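Hilo. Llevo un mes leyendo promesas sobre ordenar la casa "de una vez por todas" y quiero dejar escritas mis dudas antes de que llegue la temporada de agosto y se me pase el enfado. 8 Jul 2023, para que conste.

1/ Todo empezó con el método Melterix. Una vecina me pasó el PDF. La tesis: si cada objeto tiene un "domicilio", dejas de perder cosas y recuperas horas de vida. Cuántas horas, según el PDF: 300 al año. De dónde sale el número, no lo dice. Lo he buscado hasta en las notas al pie. No hay notas al pie.

2/ 300 horas son doce días y medio. Yo pierdo las llaves, vale, y las tijeras buenas. Pero ¿doce días con sus noches? Si alguien pasa eso buscando cosas, su problema no se arregla con etiquetas.

3/ Fui a la fuente. El cálculo parece venir de una encuesta de Flivbridge, que vende (sorpresa) cajas y separadores. 586 personas, reclutadas entre quienes ya recibían su boletín. Se les preguntó cuánto tiempo CREEN que pierden. Eso mide lo agobiada que está la gente, y seguramente lo mide bien. Como dato de tiempo no me vale.

4/ Es como preguntarme cuánto rato espero el autobús. Os diría que media vida. Luego miras el reloj y han sido seis minutos.

5/ La segunda promesa es la del dinero. "Las familias ordenadas ahorran porque no compran duplicados." Puede ser. Pero el kit de iniciación de Skulleck, el que recomienda media internet, trae cestas, rotuladora y un curso en vídeo. Para amortizarlo tendría que haber comprado por duplicado una cantidad de cinta aislante que no cabe en mi piso.

6/ Apunté mis duplicados de verdad de este último año: un metro, un bote de comino y pilas. Las pilas las habría comprado igual.

7/ La persona más sensata que he leído sobre esto es Peninah Biwott, que tiene un boletín pequeño y no vende nada. Su idea, resumida por mí y seguramente mal: casi todos los sistemas de orden funcionan las primeras semanas, porque durante las primeras semanas estás pendiente. Lo que habría que mirar es qué queda al cabo de un año, y casi nadie vuelve a hacer la foto.

8/ Probad a buscar fotos de "un año después". Yo lo intenté una tarde entera. Encontré 2. En una, la despensa tenía los mismos garbanzos, en el mismo nivel, que en la foto del primer día. Sospecho de esos garbanzos.

9/ Me diréis que soy un desordenado resentido. Algo hay. Pero tengo el taller razonablemente bien y sé dónde está la llave Allen del cuatro. Está en una lata de galletas con todas las demás llaves Allen. Tardo quince segundos en dar con ella y no me he apuntado a ningún curso.

10/ Lo que me chirría es el tono moral. En el foro Nyanda, 2.000 mensajes en el hilo de "mi cajón de la vergüenza". Gente pidiendo perdón por un cajón. Con cables, con velas de cumpleaños, con el manual de una batidora que ya no existe. ¿A quién le piden perdón?

11/ Y otra trampa: ordenar exige clasificar, y clasificar tiene un coste que nunca sale en la cuenta. ¿La alcayata va con los clavos o con "colgar cuadros"? Lo decides hoy con mucha lógica y dentro de seis meses la buscas con otra lógica distinta. La lata de galletas no te pide que recuerdes nada.

12/ Concedo una cosa. Para piezas pequeñas y muchas, tornillos, arandelas, cuentas de collar, los cajoncitos transparentes tienen sentido. Ves lo que hay sin abrir. Eso no lo discute ni un escéptico profesional, y tampoco hace falta un método con nombre propio para llegar ahí.

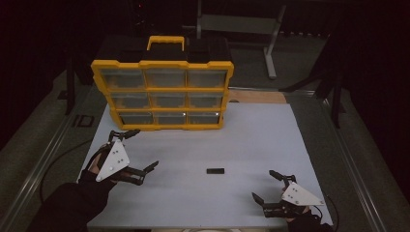
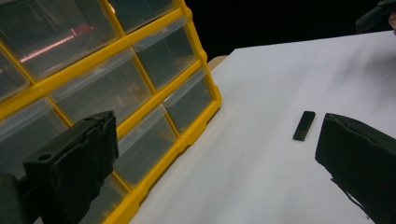 El organizador amarillo de cajones transparentes, en las dos fotos.

13/ Si alguien tiene un estudio en condiciones, con cronómetro, con grupo de comparación y sin una tienda detrás, que me lo pase y lo leo entero. Los testimonios de cuñados también los leo, pero van a otra carpeta.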